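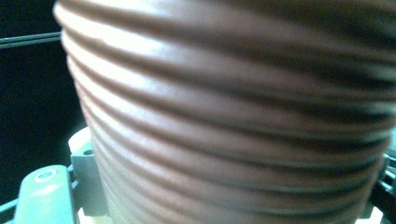 # Serving coffee at the village hall: what we learned about queues

**Opening (stand beside the screen, do not read the title)**

- Good evening and thank you, Heidrun Leitner, for the invitation to Pulow.
- I speak tonight about waiting. Coffee is only my example, but I stay with it to the end.
- Ask the room: who has left a queue this month? Wait for hands.

**The spring concert**

- In April we had 308 guests and one break of normal length. We planned one table, with coffee, payment and milk all in the same place.
- Rupert Aigner stood at the door with a watch and wrote down when people joined the line and when they left with a cup.
- The last guest got his coffee when the second half had already started. He drank it in the corridor, and he was very polite to me. I still remember his face.
- Pause here. People usually laugh.

**Where the time went**

- I believed that the coffee machine was slow. I had even asked Jansen, our supplier, for the price of a second one.
- Rupert's notes showed something different. The pouring was quick. The paying was slow, and the milk was the slowest of all.
- A guest who takes milk stands still, looks for a spoon, meets a neighbor and begins to talk. Behind this guest, everybody waits.
- Show the drawing of the line on the flip chart. The red marks are the places where people stopped.

**What we changed**

- Milk and sugar went to a separate table, on the far side of the room. Corina Tanner wanted it even farther away and I think she was right.
- We sold tickets before the concert. At the break, a guest gives the ticket and takes the cup.
- Cups are now placed next to the pot, within reach of the person who pours. Before, they were in a box under the table, and every new sleeve meant bending down.

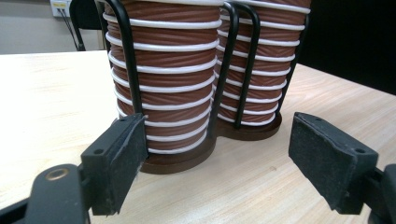 *Two stacks of paper cups in a black wire holder.*

- Say a word about height: a tall stack saves refilling, but a short person must be able to take the top cup. Please try it with your own team before the evening.
- One person pours and does nothing else. This was the hardest rule for us, as we all like to chat.

**The second evening**

- Smaller concert, 106 guests. I must be fair: it is not a good comparison, and Themis Dimitriou will surely tell me so in the discussion.
- Still, 53 guests had bought their ticket in advance, and these moved through the line almost without stopping.
- The others paid at a small desk near the stairs. This desk had its own queue, but it did not block the coffee.

**If there is time**

- The story of Meinrad Koller and the tea. Tea needs minutes, so it must not be made in the coffee line. He now prepares it in large pots before the break.
- Skip this if the clock shows more than 8:30.

**Questions**

- Likely question: what does it cost? Answer: one extra table and 2 rolls of tickets.
- Likely question: does it work outdoors? I have not tried it. Say so.
- Leave the flip chart open on the drawing and put the handouts by the door.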